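## 6. Table Layout and First Pick Runs

Section 5 ended with the arm bolted down, the gripper opening and closing on command, and the overhead camera plugged in. Section 6 covers laying out the toy kitchen set, teaching the first positions, and running a short pick and place job. Allow one evening for it.

These steps are written for the Turneck arm on the Prellham bench frame, as built in the shared shop at Durkelness. If you are building at home on a different frame, the order of the steps stays the same but your heights will be different.

### 6.1 Before you start

You will need:

- the arm, powered off
- the controller, with the Bailly config file loaded (see 4.3)
- the toy kitchen set
- a soft pencil
- a dry cloth

**Caution:** Press the emergency stop button once and check that the arm will not move, then release it. Do this at the start of every session, including sessions where you only plan to move the arm by hand.

**Caution:** Keep sleeves, cords and long hair away from the arm. Only one person works at the table while the motors are on.

### 6.2 Laying out the table

1. Wipe the tabletop with the dry cloth. Do not use spray cleaner. It leaves streaks that the camera can read as edges.
2. Set the toaster oven on the side of the table nearest the arm. Leave enough space for the gripper to come in over the top of it.
3. Place the pot and the frying pan on the far side. Lay the spatula across the pan.
4. Put the colander near the front edge and the plate toward the back.
5. Fill in the middle with the small pieces: cup, fruit, and anything else you want the arm to learn.
6. Leave a gap of at least two finger widths around any piece you plan to pick up.
7. Mark the corners of the toaster oven on the table in light pencil. It is the piece most likely to get bumped, and you will want to put it back in the same spot.

**Note:** The bolt holes in the tabletop can stay open. Do not cover them with tape. The camera uses them in 6.3.

### 6.3 Camera check

1. Open the camera view on the controller.
2. Turn on the shop lights you will be using for the run. Close the blinds if you have them.
3. Choose **Find table**. The software looks for the holes and draws a small cross on each one.
4. If a cross is missing, move whatever is covering that hole and try again.
5. Set the exposure to 800. If the white tabletop looks gray, go up in small steps. Do not go over 3,000, or fast moves will smear badly.
6. Save the view.

Some blur on the gripper during a move is normal and does not affect the result. The software takes its positions from the still view saved before the move.

### 6.4 Teaching positions

1. Turn on the motors and set the speed limit to 9.
2. Choose **Teach** and guide the arm by hand until the gripper is directly over the piece.
3. Lower it until the fingertips are level with the middle of the piece. Press **Save pick**.
4. Raise the arm straight up before you move it sideways.
5. Guide it over the place where the piece should go. Press **Save place**.
6. Send the arm home.

Start with a soft or light piece. Hard, round pieces roll when the fingers touch them off center, and the plate is too flat for the stock fingertips.

**Caution:** Do not teach a position with the fingers touching the tabletop. The arm will push down on every run and the wrist motor will overheat.

### 6.5 Running the job

1. Step back from the table with one hand near the emergency stop.
2. Choose **Run once**.
3. Watch the height of the gripper as it passes over the toaster oven. If it looks close, stop the arm and raise the travel height by one step.
4. When the single run is good, set a repeat count and choose **Run**.
5. Put the piece back at its start point by hand between runs. Wait for the arm to reach home first.

If the arm stops partway and the controller shows code 599, the gripper closed further than the saved width. Usually the piece has moved. Send the arm home, put the piece back, and teach the pick again. If the code comes up with the piece in the right place, check the fingertip screws (see 3.6).

### 6.6 Ending the session

1. Send the arm home and turn off the motors.
2. Save the job under a new name. Saving under the old name overwrites the taught positions.
3. Turn off the controller at the wall.
4. In the shared shop, write the job name and your initials in the bench log.

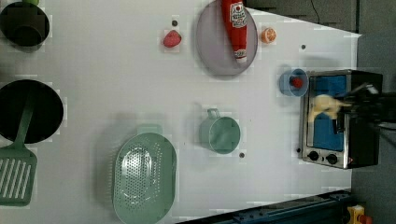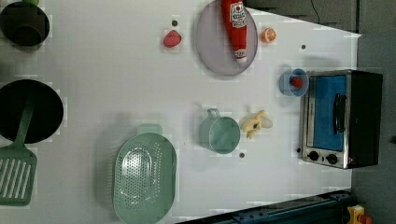

**Section 6: Table Layout and First Pick Runs**

Both views show the table from overhead with the toaster oven on the right. In the first, the gripper is over the oven with a pale yellow piece at its tip. In the second, the toy banana is on the table next to the cup with the loop handle.

Corrections to this section go to Deok-su Ryu. Give the step number and the version of the config file you were using.

Next: Section 7, Changing the Fingertips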